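Jorkton Tabletop Clearing Set – data card

Summary

The Jorkton set is a collection of two-handed tidying examples recorded in lived-in homes with hand-held grippers. It was put together to train a policy that takes a cluttered table and clears it one object at a time. Recording was done by Limik, and the cleaning and packaging of the data by Dosetano. This card covers the second release, which adds the rubbish-sorting task and fixes the timing fault listed under Changes.

Contents

The release holds recordings from 21 homes. Each home was visited once, and each visit gave up to 30 episodes. An episode is one continuous run by one person holding a gripper in each hand, from the first reach until both grippers are clear of the table. Episodes longer than 42 seconds were split at the nearest point where both jaws were open.

Every episode folder has:
– one video per gripper
– jaw opening for each gripper, logged with every video frame
– estimated gripper path in a shared table coordinate system
– a short text instruction, such as "put the loose paper with the other rubbish"
– a quality flag (good, usable, reject)

Rejects are kept in a separate archive and are not part of the training split.

How the examples were gathered

We asked households to leave the table as it was. Nothing was brought in by the recording team except the grippers and a charging case. The person recording was given an instruction and a side of the table to start from, then worked at their own pace. They were asked to keep both grippers in view of each other where possible, and to let go of an object only once it was resting on something.

Rubbish sorting was recorded on coffee tables and dining tables. Wrappers, scrap paper and used bags go to one side, and things to be kept stay on the other. The operator decides which is which, so the split is a matter of household habit as much as of object type.

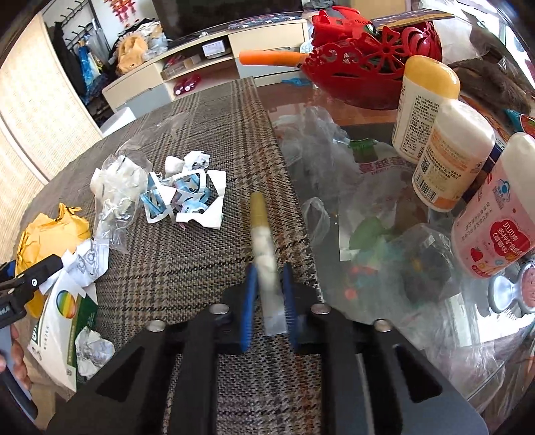

Rubbish-sorting task, view from one gripper. Torn paper or card, wrappers and scrap paper are on the plaid cloth, bottles on the right, and the second gripper is over the yellow wrapper.

Clear plastic is the hardest material in the set. Film and bags on a glass table top give the path estimator very little to hold on to, and reflections from a window make matters worse. We kept these episodes in, but they carry the tag "clear_on_glass" so that they can be left out or weighted down. Thin items held between the pads are often blurred during fast moves. They are not tagged separately.

Labels

Text instructions were written before recording and corrected afterwards where the operator did something else. Object names are plain household words. Packaging with printed text is labelled by type only (bottle, packet, bag) and the text is not transcribed.

Splits

Splits are made by home, never by episode. Homes in the test split do not appear in training. The Nilsuwan homes are held out completely and should be used for final reporting only – please do not tune on them.

Known problems

Jaw opening drifts by a small amount over long visits. A correction is applied in the loader, but the raw values are also stored.
Left and right are swapped in the metadata of one visit. The loader handles this too. If you read the files directly, check the field "hand_order".
Most operators are right-handed, and the right gripper does more of the picking.
Liquids, glassware and anything sharp were left out of the instructions.

Privacy

Faces, letters and screens showing personal content were masked before release. Operators' hands are visible. Households can ask for their visit to be withdrawn, in which case it is removed at the next release and the home number is not reused.

Changes

Second release, August: added rubbish sorting, added the "clear_on_glass" tag, fixed an offset of 24 milliseconds between the two videos.
First release: bottles, cups and folded cloths only.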